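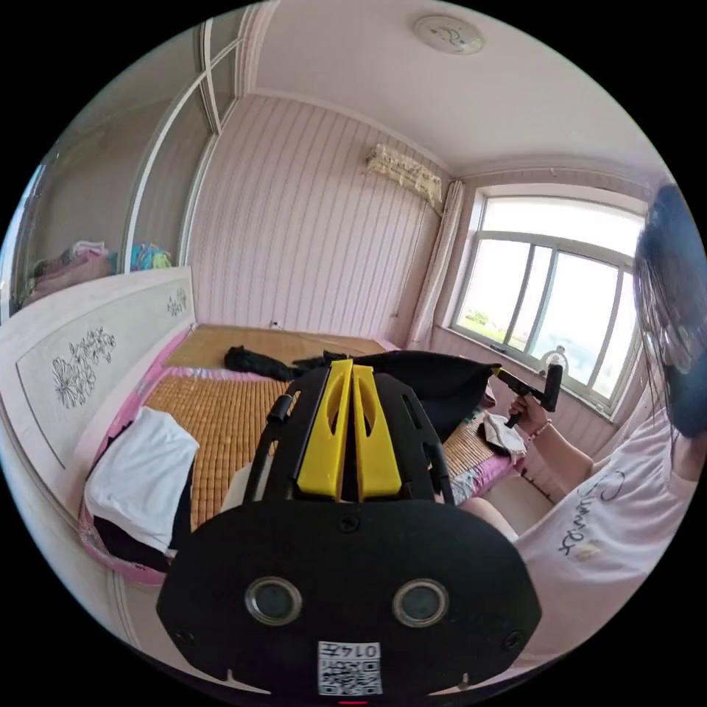

posted by **birnelbag** · Estolville Money Help · Stocks & funds · 3 answers

**Sell Birnel before earnings or hold thru it?**

Bought 100 shares of Birnel back in December at 25 bucks. Since then it's gone nowhere, then down, then a bit up, now down 4 percent from what I paid. Earnings are next month. Everyone on the other boards is saying load up because of the Krasniqi supply deal but I can't find any numbers on that deal anywhere, just the one press release.

It's in a regular taxable account. Not money I need for rent or anything, but it is most of what I have in stocks – the rest is a small index fund. Do I hold, sell half, sell all? Never held anything through an earnings report before. Also my app keeps pushing me to set a stop order and I don't really get if that helps.

---

**ekadeo_holder**

Hold. Krasniqi deal is huge and the market hasn't figured it out. I did the same thing with Ekadeo, everybody said get out, stayed in, very happy. Buy more if it dips.

---

**slowmoney77**

Can't tell you what it'll do next month, and I wouldn't trust anyone who says they can. Few things tho.

Read the last quarterly report, not the press release. Look for how much of their sales come from one customer and how much debt comes due this year. Takes maybe an evening. If the Krasniqi deal is material there should be a filing on it. No filing, I'd treat it as small.

Stop orders – a plain stop turns into a market order once the price gets hit. If earnings come out after the close and it opens way lower, you get filled way lower. So it doesnt protect you from the overnight gap, and that gap is the thing you're worried about. A stop limit might not fill at all.

The bigger issue to me is most of your stock money in one name. I'd sell half before the report and put it in the index fund you already own. You're down a little so no tax on the gain, and you can use the loss. Just don't buy Birnel back within 30 days before or after the sale or the wash sale rule kicks in. Check if you have dividends set to reinvest, that counts as buying.

---

**porchlight_4**

agree with slowmoney mostly. One way to look at it, if you had the cash today would you buy 100 shares at this price? If no then sell. I held a different one thru earnings twice, once up once down, learned nothing lol. Turn off the app notifications either way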